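Joint Statements Register – interim progress report to the Rillwood Fund

Grant period two, prepared by Lotte Verbruggen, Woltier

1. Purpose of the grant

The register records commitments made by neighbouring governments in joint statements and communiqués, and notes whether each was followed by a published act: a law, a budget line, an exchange of envoys or a signed protocol. It does not rate governments and gives no view on the merits of any agreement.

2. Work completed

The text collection now holds roughly 3000 statements. Coding of the first batch is finished. Bastien Jacquet wrote the coding manual, and Mathis Rey applied it to statements on border crossings, trade permits and consular access. A second coder, Mathis Roussel, worked separately on the same batch. Where they differed, the entry was marked as disputed and both readings were kept.

Most disputes concern verbs. "Agreed to consider" and "agreed in principle" were treated as one class in the old manual. They are now separate, and 25 entries were moved as a result.

The search page built by Hanley was accepted after one round of corrections. It can be filtered by country pair, subject and year of signature. Filtering by signatory's office is not yet in place.

3. Delays

Translation is behind plan. The supplier, Matar, returned 17 texts with the annexes missing, and these were sent back. Annexes often carry the only dated commitments, so the affected entries remain closed to users.

Access to older material also took longer than expected. Two foreign ministries have changed their websites, and previous links no longer work. Colette Hervieu is replacing them with archived copies – a slow job, as each copy must be checked against the printed text.

4. Spending

Staff costs are within budget. Translation is underspent for the reason given in section 3. We ask that the balance be carried forward to the next period under the same heading.

5. Next steps

The returned annexes are due in March. Coding of the second batch, on water and fisheries, starts once they have been checked. The office filter will follow.
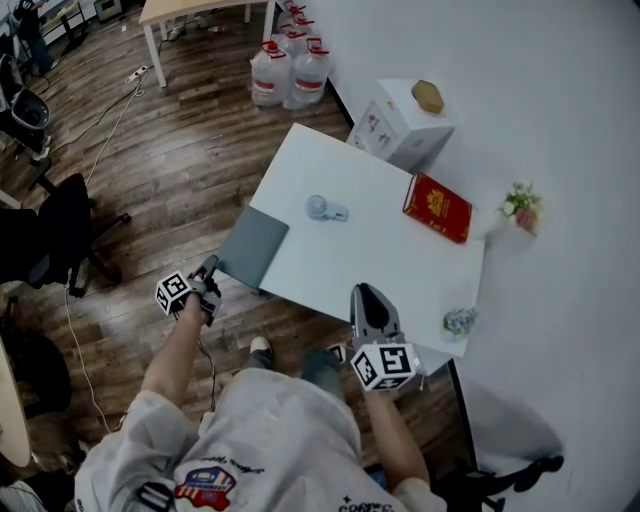
Page last updated: Feb 3, 2019

Questions on this report should go to Colette Hervieu at Woltier. The coding manual is available to the Fund on request.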